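I lost the Ferrand account in April, and it was my own fault. I sent the quote, then waited 12 days before calling. By then Genalyn Castillo, their buyer, had signed with someone else.

So I changed how I follow up. I call two days after the quote goes out and ask one thing: who else needs to read it? Then I stop talking. At Stardale the answer was a plant manager I had never met, and his worry was delivery dates. The price, $2,364, never came up.

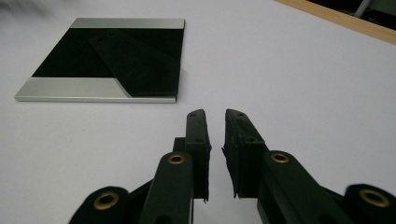
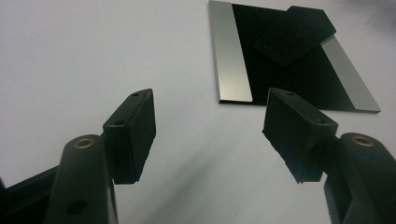
## What I write down

- Who I spoke to and what they asked
- The date of the next call, agreed before we hang up
- Anything I promised to send

I keep it all in one notebook. Radosław uses a spreadsheet and closes more than I do, so take your pick.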